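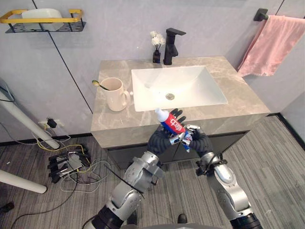
4. Comparing two hands on the tube task

Do this section after the wrist cables are on (section 3). Both arms powered, e-stop in reach. If you only have one pair of hands so far, do steps 1 to 7, save the log, come back when the second pair shows up.

Station used for these notes: the vanity corner. Toothpaste tube, mug with a toothbrush in it, sink. Tube with a white cap. Any soft tube works, but use the same one for both hands or the numbers mean nothing.

1. Home both arms. Wait for the controller to report idle.

2. Load the hand profile. Histik hands: profile 26. Prillen hands: profile 37. Wrong profile = wrong finger limits, and the thumb will push right through a soft tube.

CAUTION: Never switch profiles with something in the hand. Fingers jump open on load.

3. Check the wrist cable at both ends of travel. Turn the wrist slowly by hand control, full left, full right. Cable should not go tight. If it does, back to section 3 and give it more slack at the bracket.

4. Put the tube in the left hand first. Cap end up, fingers around the upper part. Close at low force.

5. Bring the right hand in to the lower part of the tube. Go slow for the last bit - the two hands dont know about each other unless Shared Workspace is ticked. Tick it.

6. Hold with both hands, tube tilted, cap end toward the sink. Start the log. 2000 samples, then it stops by itself.

NOTE: If the tube creeps during the hold, leave it. Creep is what we are measuring. Mark it in the comment field and let the log run out.

7. Open the right hand, then the left. Always in that order. Catch the tube.

8. Power down, swap hands, repeat from step 1. Arm poses are kept in the Culuvari controller so no need to teach them again.

CAUTION: Keep floor cables and power strips out of the walking path before swaping hands. You will be stepping backward with a hand in each arm.

Reading the result

Open both logs side by side. Look at finger current first, then slip. High current and low slip: force is set too high, drop it one notch and rerun. Low current and high slip: fingertip pads are probably dirty - wipe, rerun. Both high: check the profile.

Error 267 during the hold

Finger joint overload. Usually the fingers closed on the crimped end. Move the grip up toward the middle, clear the error, start again from step 4. If it comes back on an empty hand, stop and send the log to Moldovan support.

Cap removal is section 5. Dont try it with these force settings.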